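Come help us teach two arms to tidy a desk

We're a small crew at the Menico shared workshop, and since May we've been putting together a two-armed desk tidier out of servo joints, secondhand rail and a good deal of patience. Now we'd love some company – three or four people who can spare an evening a week to drive the arms and tell us what feels clumsy.
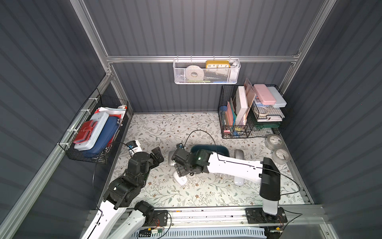
Both arms on their rail, one over a mouse-shaped piece.

No experience needed! If you can untangle a cable and stay cheerful when something gets dropped, you'll fit right in. We can't pay, I'm afraid, but there's soup, and you're welcome to use the benches afterward. Leave a note in the Dremengate mailbox, number 316, or drop by after 6 p.m.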